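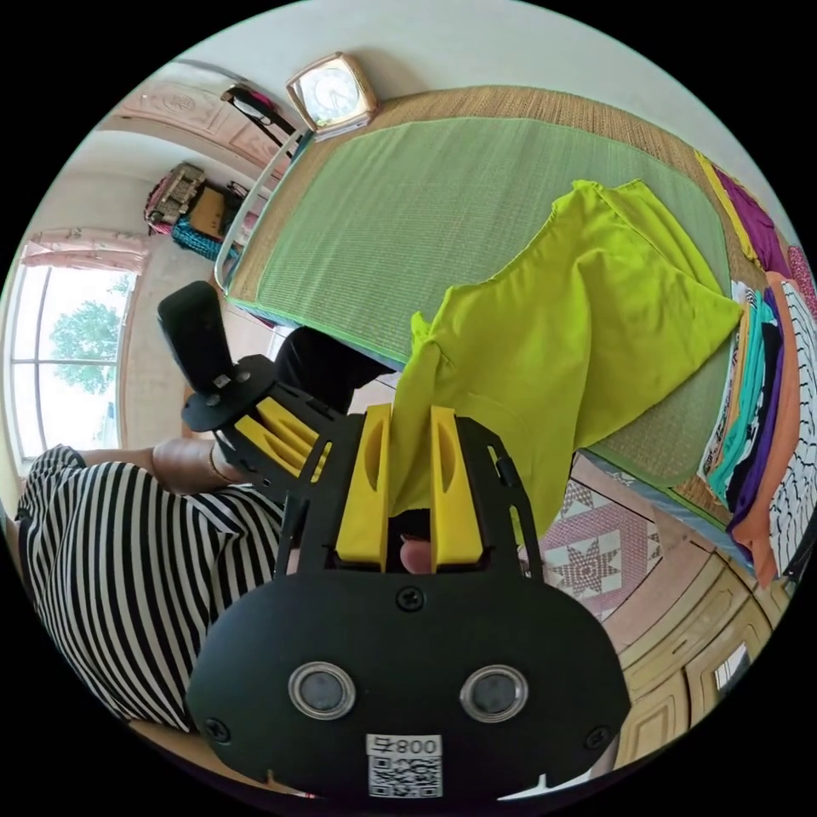 A lime-green shirt or dress on the bed, folded pile to the right.

Plomico laundry set, README

Hello! I put this together in September to find out whether a machine can fold clothes yet. Short version: sort of (towels yes, floppy shirts mostly no). You get 112 clips of hand-held grippers working on clothes, nearly all on beds. Our model managed 20 decent folds out of 59 tries, and I was chuffed with that!

Clips are in /bivard, labels in /quezada. Skip folder 6, the labels are wrong.

Questions to Jayanthi Kurup, please.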